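**Right arm drops to holding torque mid-task, no fault logged. Is this a cable or am I cursed?**

**skitthorpe_v** wrote:

Two-arm tabletop setup, bowl sorting and stacking. For most of February it behaved. Now the right arm will be partway through a move and just stop. It doesn't go limp or beep, and the log records nothing. The status light stays green, which I'm beginning to take personally.

The left arm doesn't know its partner has left the meeting and carries on. Last night it tried to hand a bowl to an arm that was no longer participating, and pushed until the bowl shot off the table and under the bench.

Firmware is 412 on both sides. Controller is the Elura box, stock settings except the watchdog, which I raised to 1,000 ms back when I was getting nuisance trips.

Things I've tried: power cycle, swapping the grippers, swearing, recalibrating.

---

**grommet_hound** wrote:

Cable. Next.

---

**skitthorpe_v** wrote:

Would love some more words than that.

---

**grommet_hound** wrote:

Fine. It's the cable at the elbow. The bundle flexes every time the arm reaches in, one strand goes, and you get a dropout too short to log. Wiggle it with the arm powered and your hand well out of the way. If the arm stops, congratulations, it's the cable.

---

**Lưu** wrote:

Disagree with the hound, as is tradition. A broken strand gives you a bus error, and 412 is chatty about bus errors. A silent stop with a green light sounds to me like the arm thinks it's been told to wait.

Also, can we go back to the watchdog? You had nuisance trips, so you raised it to a full second? What was it before?

---

**skitthorpe_v** wrote:

20.

---

**Lưu** wrote:

Twenty milliseconds. To a thousand. So now one arm can be absent for a whole second before the other one gets told, and you're surprised it's shoving crockery off the table.

Those weren't nuisance trips. They were this same fault, being reported.

---

**flavesex_refugee** wrote:

I used to run a Flavesex cell with the same habit. The cause was a loose ground at the base of one arm. Green light the whole time. The light on mine only told you the arm had power. I don't know if yours is the same but I wouldn't trust it with my fingers.

And please tell me you have an e-stop you can reach without leaning over the table.

---

**skitthorpe_v** wrote:

I have an e-stop. Whether I can reach it without leaning is something I'd like to discuss another time.

---

**Vasylyna Zinchenko** wrote:

Moderator voice for a minute: please discuss it this time. Two arms facing each other over one work area, one of them stopping without warning and the other still pushing, is a safety problem before it's a debugging problem. Move the button to where you stand. Watchdog back to 20. Half speed until you've found it.

Then post some pictures of the job so people can stop guessing about reach and clearance.

---

**skitthorpe_v** wrote:

Told off, and fairly. Button moved. Watchdog is back to 20, and the thing now trips constantly, so Lưu can have that one. At least it's the whole cell that stops and they sulk together.

I also did the elbow wiggle for the hound. Nothing. Then I did the same at the base connector and the arm dropped out on the third try. The event counter, which I didn't know existed until this morning, says 227 resyncs on the right arm and zero on the left.

Bowl job, from up top and from a gripper:

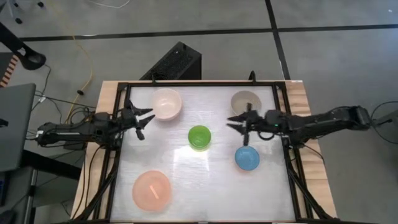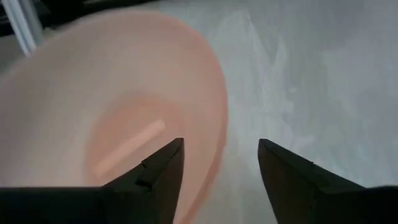 Next question is whether I reseat the base connector or replace the whole lead. It's one continuous run back to the controller and I'd rather not pull it all out for one bad end.

---

**grommet_hound** wrote:

So it's the cable.

---

**Lưu** wrote:

It's the connector.

---

**grommet_hound** wrote:

And what's the connector attached to?

---

**flavesex_refugee** wrote:

Check the ground while you're down there. On mine the screw looked tight and turned by hand. Reseating bought me a couple of weeks, then the same thing all over again, so I'd replace the lead if you can get one.

---

**Vasylyna Zinchenko** wrote:

Power off at the wall before you touch that connector, not just the e-stop. On a lot of these setups the e-stop cuts the motors and leaves the logic side live.

I'd also zero the counter before you start. If you reseat it and it's still climbing an hour later, order the lead.

---

**skitthorpe_v** wrote:

Ground screw was loose. It also looked tight. Cleaned it up, reseated the connector, zeroed the counter, and it's running at half speed with me standing next to the button like a bouncer. Two resyncs so far, so I've ordered the lead. Will report back when it gets here.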